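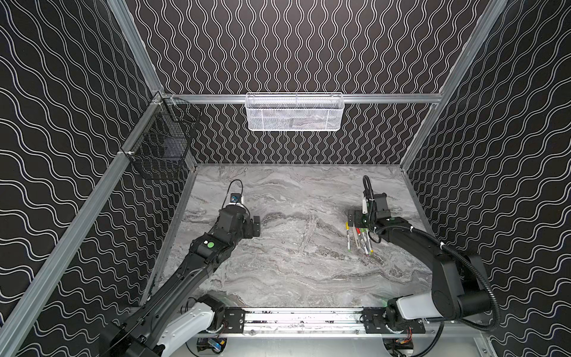

4. Speisenplanung in der Gemeinschafts- und Restaurantgastronomie

Skript zur Lehreinheit Küchenorganisation, Fachschule Jundau
Stand: 2022-09-01

4.1 Begriffe

Unter Speisenplanung wird die Festlegung von Art, Menge und Abfolge der angebotenen Gerichte für einen bestimmten Zeitraum verstanden. Der Speisenplan ist das interne Arbeitsdokument der Küche, die Speisekarte das Verkaufsdokument für den Gast. Beide müssen in Bezeichnung und Allergenkennzeichnung übereinstimmen.

Die Tageskarte ergänzt die Standardkarte. Sie nimmt saisonale Ware auf und dient dem Abverkauf von Beständen mit kurzer Restlaufzeit.

4.2 Zykluslänge

Im Mittagsgeschäft mit Stammgästen ist ein Zyklus von sechs Wochen üblich. Kürzere Zyklen erleichtern Einkauf und Kalkulation, führen aber dazu, dass Gerichte wiederholt auf denselben Wochentag fallen. Abhilfe schafft eine Zykluslänge, die nicht durch die Zahl der Öffnungstage teilbar ist.

4.3 Rezepturblatt

Jedes Gericht erhält ein Rezepturblatt. Pflichtangaben:

- Bezeichnung und Rezepturnummer
- Zutaten mit Brutto- und Nettogewicht
- Putz- und Garverlust in Prozent
- Portionsgewicht, verzehrfertig
- Allergene und kennzeichnungspflichtige Zusatzstoffe
- Gerätebelegung und Standzeit

Angaben wie "eine Handvoll" oder "nach Geschmack" sind unzulässig. Salz wird in Gramm je Liter oder Kilogramm angegeben.

4.4 Rechenbeispiel Tagessuppe

Betrieb Samutby, Mittagskarte. Portionsgröße 325 ml, geplanter Absatz 12 Portionen.

Bedarf verzehrfertig: 12 x 325 ml = 3.900 ml
Garverlust 4 %: 3.900 ml : 0,96 = 4.062,5 ml Ansatzmenge

Der Ansatz wird auf volle 100 ml aufgerundet, hier also 4,1 l. Ein zusätzlicher Sicherheitszuschlag entfällt, wenn die Suppe nachproduziert werden kann.

4.5 Kartenaufbau

Die Reihenfolge kalte Vorspeise, Suppe, Hauptgericht, Dessert wird beibehalten. Beilagen stehen beim Hauptgericht, sofern sie im Preis enthalten sind. Im Beispielbetrieb Sundqvist sind sie separat ausgewiesen; die Kalkulation ist dort entsprechend getrennt zu führen (siehe Tabellenblatt Flendiso, Spalte D).

4.6 Aufgaben zur Nachbereitung

Ansatzmenge aus 4.4 für einen Garverlust von 6 % neu berechnen. Rezepturblatt für ein Schmorgericht eigener Wahl anlegen. Abgabe bis Ende September im Sekretariat, handschriftliche Fassungen werden angenommen.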